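Rekell Rectangular Basin, Pink

A sorting and catch-all basin for the dresser, the entry table or the bathroom

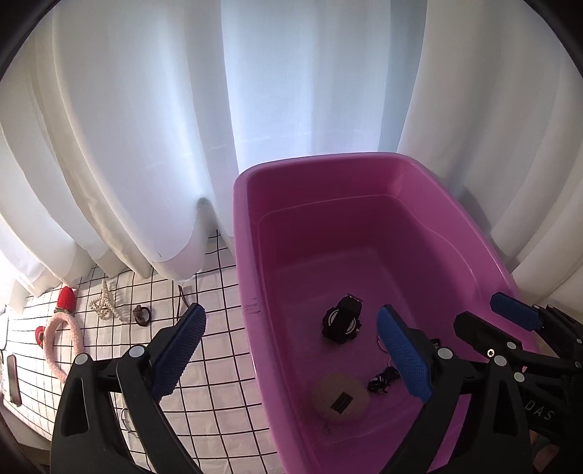

How do I clean the basin?
Wash it by hand with warm water and a little dish soap, then dry it with a soft cloth. Please do not use steel wool, it takes the gloss from the rim.

Many customers know the Rekell basin as a thing for the sink. In our shop we sell it more often for small belongings: a watch, keys, a cord for charging, a little pouch, the hair things that never have a place. On a flat tray these items slide to the edge and fall behind the furniture. In a basin with sloping walls they go back to the middle by themselves, and you can take the whole basin with you when you wipe the table.

The pink is a strong, warm pink, and the floor looks a little darker than the rim. Black and silver things are easy to find on it. If you often lose a small keyring on a dark shelf, you will notice the difference in the first week.

Details

Material: plastic, one piece
Shape: rectangular, rounded rim, sloping inner walls
Inner wall: small raised measurement marks, molded in
Color: pink
Outer length: 53 cm
Item number: Rekell 366
Sold by: Drerkau Home Goods

The measurement marks are part of the wall and not printed, so they do not wash off. They are useful if you also want the basin for hand washing of knitted pieces. For this purpose fill only as much as you can carry comfortably. The basin has no drain.

How we suggest to use it

Put it where you empty your pockets. That is the most important point, more than the size or the color. A basin in the closet stays empty and the keys stay on the kitchen counter.

Heavy things go on the bottom, first of all the watch and the keys. Thin cords should be coiled before you lay them in, with a small tie if you have one, otherwise they catch on every chain and clasp. Very small jewelry is better inside a closed pouch. Plush headbands, crocheted hearts and similar soft accessories we prefer to lay next to the basin or hang on a hook — a buckle or a key can pull the yarn.

Once in a month turn everything out on the table and put back only what you still use.

What customers write to us

"I bought it for laundry and my daughter took it for her hair accessories. Now I order the second one." — Nyokabi Rugemalira

Good to know

Do not leave the basin on a radiator or near a stove. Strong sun over many months can make the color lighter, so behind a thin curtain is fine but directly in a south window we do not recommend it. The rim is glossy and shows fingerprints, a dry cloth is enough to remove them.

The basin stacks with others of the same size. It does not fit inside the Trusell shelf unit, which is too narrow. For the Bainbridge bench please choose the smaller Rekell 61.

Shipping and returns

The basin is sent in a carton without plastic filling. You can return it within 90 days if it was not used with bleach or dye. Please keep the carton until you are sure about the color. New stock of the pink comes in January, and until then we sell what is in the warehouse.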